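**Call for Participants: Remote Operation Study in Two-Arm Table Clearing**

The Breathnach Laboratory for Household Manipulation invites applications from adults to take part in a paid study of how people guide two robot arms through an everyday chore. Participants will clear a serving tray, place the dishes in a rack, and move food scraps to a bin. Enrollment is limited to 60 persons.

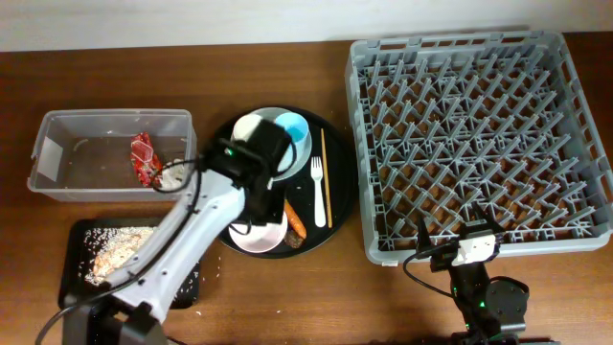 Each participant will attend five sessions over the term of the study. The first session is given to instruction and practice and is not scored. Applicants need no background in engineering, and prior use of the Vakora control handles is neither required nor an advantage.

The study follows a pilot completed in February under the direction of Dr. Ojārs Petrauskas. In the pilot, 13 operators worked under two conditions. Those who chose their own order of objects produced recordings from which the learning software, Truden, made fewer failed grasps than it did from recordings made in a fixed order.

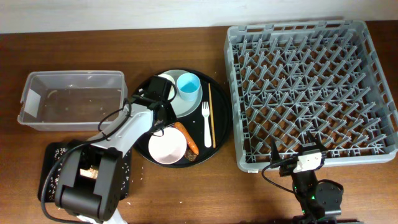 The present study will test whether this result holds with a larger group and with thin objects, such as forks and chopsticks, which gave the most difficulty in the pilot. Participants will be assigned to a condition by lot.
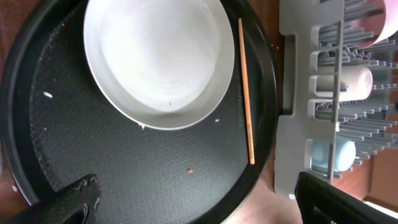

**Must a participant clear the whole tray for a session to count?**

A session counts once the participant has worked for the full scheduled time. Objects left on the tray are recorded and do not affect payment.

Applicants must be 18 years of age or older, able to sit for 60 minutes, and able to use both hands. Corrective lenses are permitted. Employees of Flarance, which supports the research, may not apply.
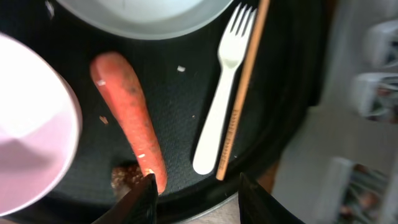 Camera views and arm movements will be recorded in every session. Participants' faces and voices will not be. Any person may withdraw at any time and will be paid for sessions already attended.

Applications should be addressed to Bayu Lau, Study Coordinator, Room 17, and should state the hours at which the applicant is available. Selected applicants will receive a consent form before the first session.

Posted 26 August 2021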